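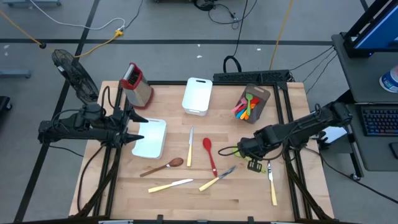
Is it okay to bring a six-year-old to a robotics open day, or will they be bored and in the way?

Bring them. Most places that run these days expect families, and kids usually get more out of watching a robot do a slow household chore than the adults do. Check the age rules before you go and pick an early slot.

Longer version of what I'm asking, posted by tillysmom22

Drasov is doing an open day at their Moncrieff building and I signed us up before I really thought about it. My kid is 6 and loves anything with a motor in it, but the page only says "live demonstrations of two-arm kitchen handling" and I have no clue if that means ten minutes of fun or an hour of slides. Has anyone been to one? Can kids get close? Also is there anywhere to eat, or should I pack something? We're coming in by bus, so I can't just run back to the car if it all goes wrong!

Posted by porchlight_dan

I went to the one in May with my two and we had a great time, so I'd say go. You check in at the front desk, they give you a sticker with a time on it, and then you wait in the hallway until your group gets called (this was the worst part, bring a book or a snack or both). The demo itself was kitchen stuff, sorting spoons and spatulas and putting things in a container. It's slow. I mean really slow. My younger one started cheering every time the arm picked something up, and then the whole group was doing it, which I thought the engineer would hate but she was grinning.
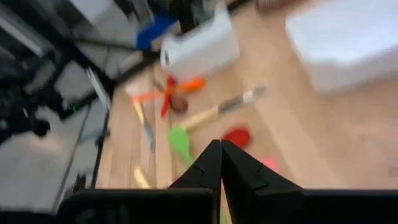

Fingers over the utensils, mid-move

You stand behind a line and they're pretty firm about that, so no touching while it's running. Afterward they let the kids ask questions, and mine wanted to know if it could make a grilled cheese. (Not yet, was the answer.) There was maybe five minutes of slides at the start and you can stand at the back for those, no one minds.

Food: there's a vending machine and that's it. Pack lunch. The Corkon cafe across the street was closed on the day we went and I had two very cranky people on my hands by noon.

Posted by mk2878

slots fill up fast, ours was capped at 200 people for the whole day. bus stop is right outside the side entrance but you have to walk around to the front to check in

Posted by Greta in the Valley

I'll be the slightly grumpy one. We did the Fireo open day and then the Drasov one, and Fireo's was better for little kids because they had a table where you could drive a small arm yourself with a joystick. At Drasov you mostly watch. My nephew was fine with that for the first half and then he wanted to leave, and we were standing near the front so it took some squeezing to get out. If yours is a patient kid it'll be lovely. If not, stand at the end of the row near the door.

One more thing, it gets loud in there with everybody talking at once, so if your kid is sensitive to noise take the headphones. The staff were super nice about repeating things for us, I'll give them that.

Reply from tillysmom22

Thank you all! Packing sandwiches and the headphones, and we'll hang out by the door. We got the early slot on Thu 19 December, and I've already been asked about the grilled cheese.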